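Keeping a red marble worktop tidy (tape, tools, one tray)

Posted by Telma Olivares, 16/06/2021

I love my new bench top so much! It's dark red marble with white veins running everywhere, and I want it to be where I wrap, label and fix things. Trouble is, tape rolls and pliers end up all over it. How do you keep a surface like this clear without hiding it under organizers? And will a plastic tray hurt the stone? 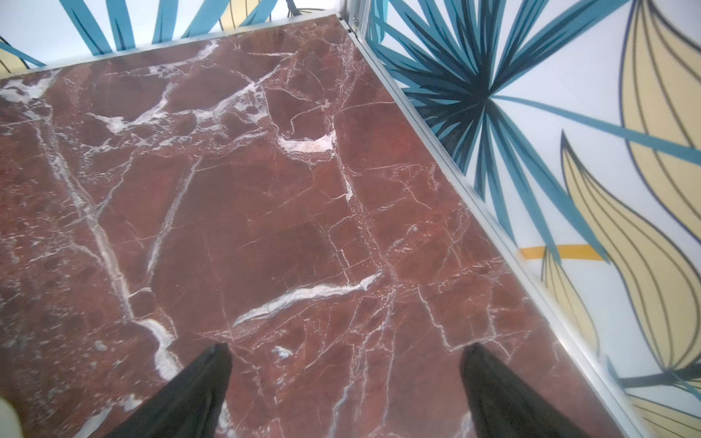 Flendiswood Makers Club | Benches & Storage

I've got 2 feet of wall behind it if shelves are the answer, but I'd rather leave the wallpaper alone.

Ryota Tsuji

Oh, lucky you, that's a gorgeous stone to work on! Plastic is fine. Just lift the tray and wipe under it now and then, because grit is what scratches the polish. Use a damp cloth and a drop of dish soap, and no vinegar (marble hates acid).
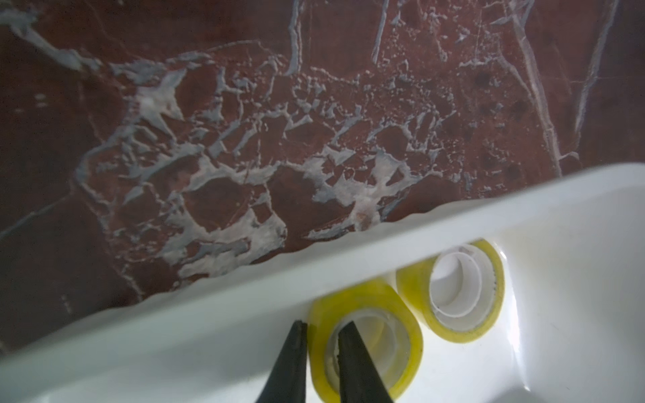

White tray rim against the veining

For the tools, get one box with a lid and a handle and park it at the back against the wall. Pliers go home when you're finished with them. I started doing that in May and my evenings got so much better! 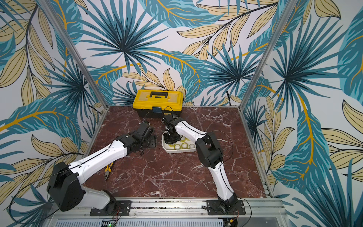
Yellow toolbox at the back, pliers still out

Tape is the one thing I'd keep in an open tub. Lay the rolls flat so you can see which is clear and which is yellow, and fold over the end of each one before it goes in. Saves so much picking with a fingernail! 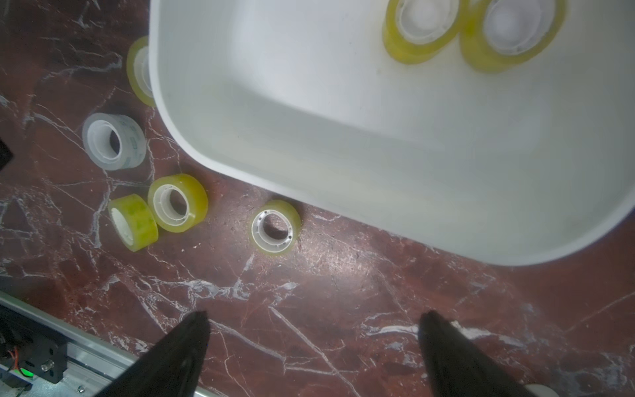
Hideaki Shibata: Mine stand on edge, they come out easier. But I do agree on the tub. Felt dots under it if you slide it a lot.

Yuzuki Shibata

just get a drawer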